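Progress report to Pretell, sorting cell 2
Prepared by Busisiwe Steyn, March 9, 2019

Work since the January report was limited to the two-arm cell. Both arms were taken back to their zero positions and recalibrated against the front rail. The left arm had drifted 7 mm at the gripper; the right was within tolerance. Fulvio Carbone replaced the wrist motor on the left arm and retightened both base joints.

The purple tubing on both arms was rerouted along the white links. Slack at the left base is still more than we want and will be clipped at the next stop.

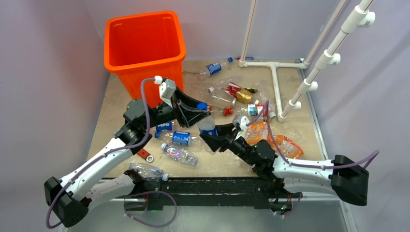

Test load remains mixed plastic waste: drink bottles, snack wrappers and pouches, with the orange bin at the back left corner. Crushed bottles are included on purpose. The run plan is 1000 picks per arm, 2000 in total, before any gripper finger is changed. Finger wear will be measured at the end of the run and entered in the Geleck log.

Open items: spare wrist motor on order from Kekana, quoted at 18 days. Rail surface to be cleaned and checked for flatness. No change to budget is requested for this period.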